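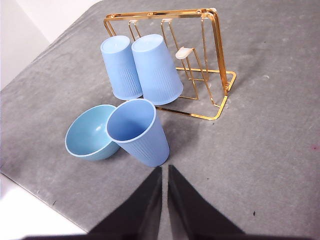
Fig. 1. Cup rack with two cups hung, closed ends up.

Friday, September 5, 2025 - Dridier Product Documentation
Reading time: 3 minutes

4. Setting up the Perkton cup rack

4.1 Before you start

The rack comes in one piece. No tools are needed. Remove the cardboard sleeve and the film from the rods, and wipe the rods with a dry cloth. Leave the small white plastic clip on its inner rod.

Maximum cup weight, each: 300 g
Minimum clearance above the top crossbar: 100 mm
Free depth in front of the base: 200 mm

4.2 Choosing the surface

1. Pick a flat, level surface. The rectangular base must touch it along all sides.
2. Clear away crumbs and grit.
3. Set the rack down and press lightly on each corner of the base. If it rocks, move the rack or level the surface. Do not bend the rods to correct it.
4. Turn the rack so that the prongs can be reached without passing a hand over cups already hung.

Note: Felt-like and textured coverings are suitable. They hold the base well but show pale smudges and scuffs, most of all on dark gray. Lift the rack to move it. Dragging leaves marks on the covering and, in time, wears the finish on the underside of the base. 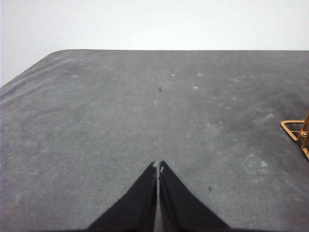 One comment sent to the support page asks whether the base can be glued down on a surface like this, as the rack in question kept creeping toward the sink on a smooth counter. Glue is not recommended. Use the Orlandini non-slip strip, cut to length and laid under the long sides of the base only.

4.3 Hanging the cups

1. Empty the cups and shake off excess water.
2. Hold the cup by its closed end, rim down.
3. Bring it over a free prong from above and lower it until it rests. Do not push.
4. Start with the cups farthest back and work forward.
5. Check that no rim presses against a neighboring cup. Cups with ribbed sides may catch on each other - turn one slightly until it hangs clear.

Caution: Do not hang cups with the rim up. Water collects in them, and the weight limit in 4.1 no longer applies.

Caution: Keep a hand on the top crossbar when taking down the last cup on either side.

4.4 Bowls and other pieces

The prongs are made for cups only. Stand bowls beside the rack or in front of it, within the free depth given in 4.1, and never on the base rods.

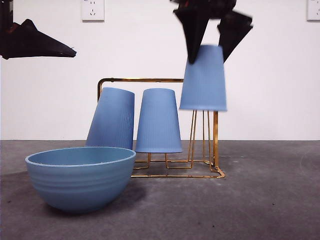 A deep bowl placed in front will block the lower part of the nearest cup, so move the bowl first when unloading. Bowls wider than the free depth go at the side. Saucers and small plates belong in the Zenutholm plate stand (section 5).

4.5 Cleaning

Wipe the rods with a soft damp cloth and dry them at once. Do not use steel wool, scouring powder or chlorine cleaner on the gold-colored finish. The rack is not dishwasher safe.

Last updated: February revision, with changes to 4.2 and 4.4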